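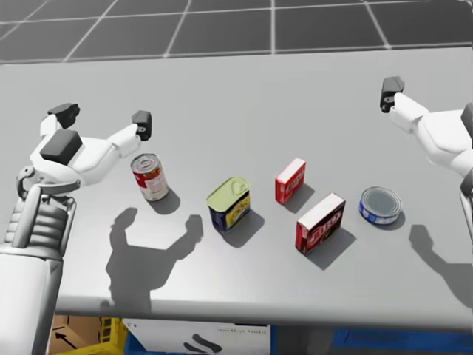
Unit 4. Rules for two arms at one table

Notes for the simulation lab, course reader by Vilém Bartoš. Read these before you open the Skiken workspace.

4.1 Who owns which space

Split the tabletop into a left zone, a right zone and a shared strip. An arm may enter its own zone at any time. The shared strip is taken by one arm only, and the program has to ask for it and give it back. Most collisions in the June lab came from programs that asked and never gave back.

With five grocery items spread in a loose diagonal, three cans and two boxes, write down which arm is to take each item before you write any code. The upright soup can next to the left gripper goes to the left arm. The tuna can goes to the right arm. Items in the shared strip need a written order.

4.2 Approach and grasp

– Open the fingers fully before coming down. Never open them beside an item.
– Check both fingertips against the neighboring items as well as the target.
– Upright cans: grip the sides, below the rim.
– Low, wide cans: the fingers must stop short of the tabletop. Set the stop in the Grudo settings file, not in the motion script.
– Tall narrow boxes tip easily. Close slowly and lift straight up.

4.3 Placing

Containers below the front edge of the table count as obstacles until the place step begins. Raise the item clear of the edge first, then move out over it.

4.4 Logging

Each task is run 500 times per arm, 1000 in all. Save every run, failed ones included. Use the Prieto log format and write the seed in the first line. A run with no seed is not graded.

Reading for next time: Sestano manual, section 17.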